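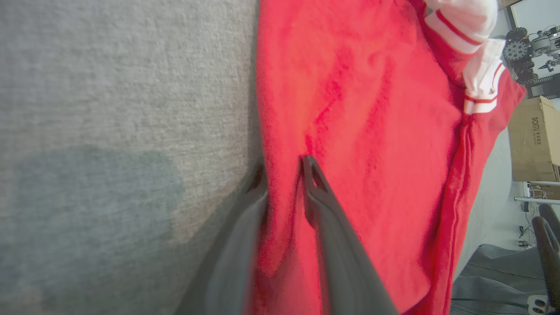
Home About us Services Garment care Contact

Dulik has cleaned, repaired and refolded clothing from its Kadcombe workroom since Afshin Zarei and Sebastián Ulloa took the lease one June. Our work is mainly jackets, sweatshirts and team wear with ribbed cuffs and collars.

Each garment is logged, checked at the seams and laid flat before folding. Sleeves go in first, then the hem. Striped ribbing is checked for stretch and colour run – red into white is the usual fault – and replaced where it no longer springs back. Finished pieces are folded to a width of 300 mm and stored by order number.

We hold 188 shades of thread and almost 300 rolls of trim. Standard turnaround is 3 working days. The workroom closes on 21st December for the annual stock check.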